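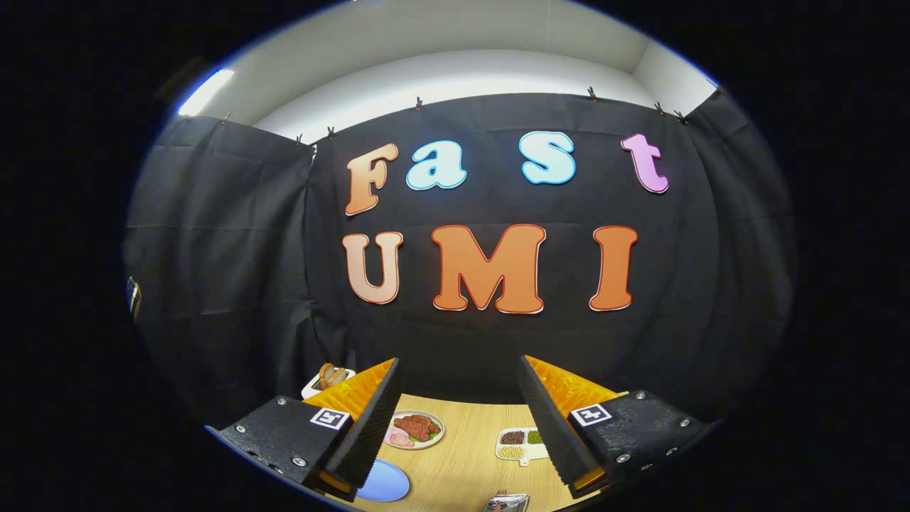
Curko two-finger gripper, hand-held version
Stock no. 3026

Sold by Larkport. Ships in 4 working days. Spare pads sold in pairs.

If you came to this page hoping to buy something that lays the table, we don't sell that, and we'd be careful of anyone who says they do. The Curko is a pair of fingers on a handle. You hold it, you do the job, and the recording is meant to teach an arm to do the same job later. Whether the arm learns it is another matter.

Moving food from a tray to a plate is the chore most buyers ask us about. Toy food is kind to a gripper. It keeps its shape, it doesn't drip, and it can be dropped 40 times in an afternoon. Real ham tears and sticks to the pads. Real beans roll off and go under the fridge. We have yet to see a machine cope with both in a kitchen it hasn't met before.

What it does well
Picks up firm items with a clear edge. Holds a light plate by the rim if you come in straight. Textured pads give a decent grip on plastic.

What it does badly
Anything thin and flat on a table. Cutlery, unless it is propped up. Wet crockery. Small loose things in a divided tray, where the fingers tend to hit the walls first.

On the shop floor
Lajos Simon tried it for sorting parts at Pintér and kept it for the one bin where every piece was the same size. The other bins went back to being done by hand. Malsha Munshi had it on packed lunches for 13 days in April and found that a person was still quicker - and that somebody had to wipe down the pads.

Care
Brush the pads clean after use. Check the finger screws before each session. Keep the printed markers free of grease, and don't cover them with tape. Do not put any part in a dishwasher.

Returns
Unused grippers can come back within 40 days. Used pads can't be returned. For questions about fit with the Flematero arm, ask for Botond Barta at the trade counter.

Page last checked 17 September 2018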